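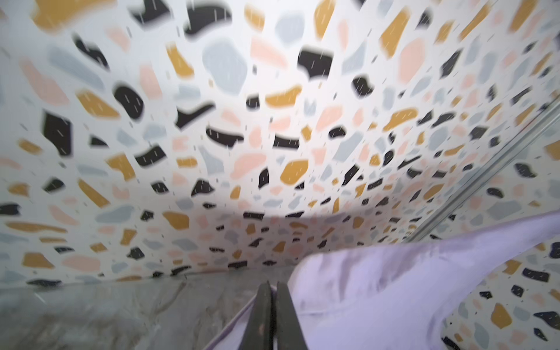
The Hekley Office of Home Safety is publishing its guidance on low vision at home as a thread this year. We begin with pattern. A person with reduced contrast vision may have trouble finding a small item on a busy background. A terrazzo-style print in mustard yellow, black, pale pink and light gray-blue on white already holds light and dark shapes of many sizes, and a white pill or a black button set down on it can be very hard to pick out.

We do not ask residents to give up patterns they like. We ask that the places where small items are handled be plain. A solid-colored tray or mat on part of the table is enough in most homes.

Choose the color of the tray by what will be placed on it. Pale tablets show well on dark blue or black. Dark tablets show well on white or cream. Residents who take both may wish to keep one tray of each.

A matte finish is preferred. Shiny trays reflect the ceiling light, and glare can hide an item as completely as a pattern does.

This guidance was prepared by Analyn Manalastas, home safety coordinator, and reviewed by Amado Dumlao, who supervises our home visits. It replaces the printed leaflet issued last October. Copies of the leaflet may still be used, except for the page on stair marking, which has been rewritten.

Our staff completed 258 home visits in the past program year. The notes from those visits are the basis for what follows. They are not a scientific study, and we do not present them as one.

Lighting. The most frequent recommendation in our visit notes is a lamp placed nearer to the task. A brighter bulb in the ceiling fixture often adds glare and puts the reader's own shadow on the page.

Place the lamp to the side, below eye level, with the shade between the bulb and the eyes. A person who writes with the right hand will usually want the lamp on the left, and the reverse for a person who writes with the left.

Do not exceed the wattage printed on the lamp. If the marking cannot be read, please ask a neighbor or call our office before changing the bulb.

Many residents tell us that mornings are harder than evenings in rooms with east-facing windows. Sheer curtains or adjustable blinds are usually sufficient. Moving the chair so that the window is behind or beside it costs nothing and should be tried first.

Hallways. Light levels should be as even as possible from room to room. Eyes adjust more slowly with age, and stepping from a bright kitchen into a dark hall is a common moment for a stumble.

Plug-in night lights with a sensor are suitable for halls and bathrooms. They should not be placed where a person must step over a cord to reach the outlet.

Stairs. The rewritten section reads as follows. Mark the front edge of every step with a strip in one color that contrasts with the step. Mark all of the steps. The earlier leaflet suggested the top and bottom steps only, and we no longer advise this.

The strip should run the full width of the step and lie flat. Peeling tape is a trip hazard and should be removed the same day, even when there is no new tape in the house to replace it.

Patterned stair carpet deserves particular attention. A repeating design can make the edge of one step run into the next when viewed from above. Where the carpet cannot be replaced, the edge strip matters all the more.

Handrails should be present on both sides where the width of the stair permits. Tenants should speak with the property owner before fitting a rail. Our office can supply a letter in support of the request.

Kitchen. Contrast is useful here as well. Pour coffee into a light-colored cup and milk into a dark one. Cut onions on a dark board and beets on a pale one. Boards with a different color on each side are sold widely and need not be expensive.

Stove dials can be marked with raised dots at the off position and at the one setting used most. Please resist marking every setting. Several residents had done so before our visit and reported that they could no longer tell the dots apart by touch.

Store knives in a block or a sheath. A loose knife in a drawer or under dishwater is a danger in any household.

Tablecloths. We receive more questions on this point than we expected when the program began. A patterned cloth may stay on the table. A plain placemat beneath each plate, in a color different from the plate, gives the diner a clear edge to work from.

The same applies to shelf liner, bedspreads and patterned countertops. If hearing aids or keys are regularly put down on such a surface, a plain shallow dish should be kept there, always in the same spot.

Bathroom. White fixtures against white tile are difficult for many people. A colored bath mat with a non-slip backing helps to show the edge of the tub. It should be taken up and hung when not in use.

Towels in a strong color, hung near the sink, are easier to locate. Shampoo and conditioner can be told apart by placing a rubber band on one of the two bottles. Households should agree on which one and keep to it.

Grab bars should contrast with the wall. A towel rail is not a grab bar and will not hold a person's weight. We repeat this in every edition.

Medications. Please ask your pharmacist for large-print labels. Many pharmacies provide them on request. Pill bottles should not be told apart by size or by their position on the shelf alone, as either may change with the next refill.

Never move tablets into an unmarked container. If a weekly organizer is used, it should be filled in good light, at a plain surface, with no conversation going on.

Any sudden change in vision should be treated as a medical matter. This includes new flashes, a shower of new floating spots, a curtain or shadow across the sight, or sudden loss of vision in one or both eyes. Seek urgent care. Do not wait for a home visit from our office.

Family members and visitors. Please do not rearrange furniture or cupboards without asking. Several of our calls each month come from residents who are unable to find things after a relative has tidied the kitchen with good intentions.

Doors should be left fully open or fully closed. Chairs should be pushed in. If an item is moved, say so aloud and say where it now is.

When handing over a cup, name it and state where you are setting it down — "tea, by your right hand" is sufficient.

Home visits. A visit lasts less than two hours and is free to residents of Hekley and Nulville. The visitor will walk through the home with you, suggest changes in order of urgency, and leave a written summary in large print. You are under no obligation to adopt any of the suggestions.

Staff carry photo identification and a letter from the office. They will not ask for bank details, and they do not sell products. If you are uncertain of a caller, close the door and telephone us. Our staff are instructed to wait outside.

The Javier Fund has renewed its support for the supply kits. Each kit contains one dark tray, one light tray, a roll of edge tape, a sheet of raised dots and a bold-line writing pad. There are 301 kits available, and each household may request one.

Kits may be collected from the front desk of the Himard Building, room 191. Residents who cannot travel may ask for delivery when they book a visit. Delivery normally takes about 10 working days.

Booking for the next round of visits opens on May 15, 2023. Requests may be made by telephone or at the front desk. We regret that we are unable to accept bookings through replies to this account, as replies are public and may reveal your address.

Residents on the waiting list from the previous round do not need to apply again. You will be contacted first, in the order in which your request was received.

A correction to a post shared by this account last fall: we stated that yellow tape is suitable for all stairs. It is not suitable for pale wood or cream carpet, where the contrast is too low. Dark tape should be used there. Households that followed the earlier advice may request a replacement roll at no charge.

The full guidance is available in large print, in audio and in Braille — please state the format when you call. Workplaces and places of worship may order several copies at once through the front desk.

Questions on the content of this thread should be addressed to Ms. Manalastas. Questions on a visit already scheduled should be addressed to Mr. Dumlao.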